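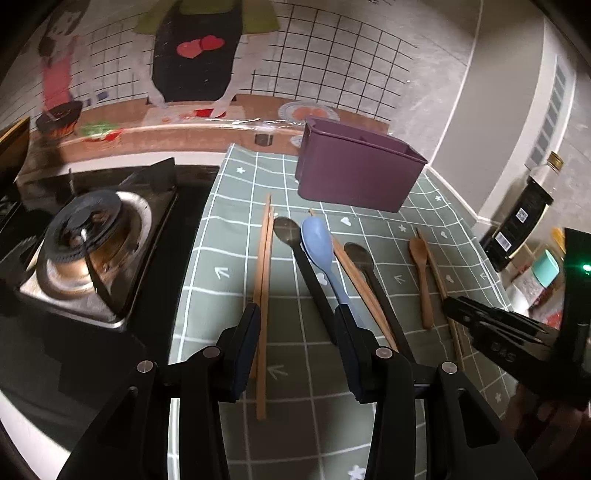
Bredbridge Robotics Club, Teaching by Demonstration Group

Home | Forums | Members | Search | Log in

Thread: Order of pickup for the utensil task

kacper_p
We need to settle how we demonstrate this one before Tuesday. The task is to put the utensils into the purple holder with the hand-held grippers. I have been starting at the left with the chopsticks and working across to the long spatula. Roxana starts wherever she likes. When I train on both sets together the arm hovers between two spoons and picks neither. I would like one fixed order, left to right, for all 200 demos.

rsalazar
I don't start wherever I like, I start with whatever is easiest to reach. If every demo goes left to right, the policy learns "go left first" and never learns to look. Then a person puts a spoon down somewhere else and it grabs at bare tablecloth. We had that with the cups.

kacper_p
The cups were a different problem. We had 70 demos and the layout hardly changed. Keep the order fixed and shuffle which utensil lies where. Then it still has to look.

weronika.d
Agree with Kacper on the order, with Roxana on the layout. Whatever you pick, write it down, because I label these and right now I can't tell a mistake from a choice.

Also, please slow down on the chopsticks. Half the failed grasps in the last batch are people closing the fingers while the hand is still moving. Stop, close, lift.

szczepanska_prz
Would it not be simpler to do the whole thing by remote control? The Pludier arm is free most evenings. You get the real joint positions and you don't record motions the arm can't copy.

rsalazar
I tried it. One full run took me 7 minutes by remote and I dropped the small wooden spoon twice. With the grippers in my hands I can feel when something slips. I'm not doing 200 of those by remote.

szczepanska_prz
Fine, but at least check the wrist angles. A few of your drops into the holder come in from an angle the arm will not reach on that bench.

rsalazar
Send me the run numbers and I'll redo them.

lucyna_j
New here, so sorry if this is in the guide. Do both hands have to do something? I used the right one for the spatula and the left for everything else, and the right mostly just waited.

weronika.d
Waiting is OK. Keep it still and open. Don't rest it on the cloth.

lucyna_j
Thanks. And which end of the spoons? I've been taking the metal ones by the black handle.

kacper_p
Handle, same as you. They should go into the holder handle down if you can manage the turn.

rsalazar
Handle up is easier and it's how I store mine at home.

kacper_p
The task sheet says handle down.

weronika.d
The task sheet is from Plorkenport and they had a taller holder. I'd go with handle up. Fewer turns, fewer drops. Kacper, can you live with it?

kacper_p
For this set, yes. I still want the fixed order. I'll do 6 left to right tonight and put them in the shared folder, and Roxana can do 6 her way on the same layouts. We train both and compare.

rsalazar
OK. Same start pose for both, please.

Reply | Share (7) | 16 comments

Contact the club | © Bredbridge Robotics Club | Back to top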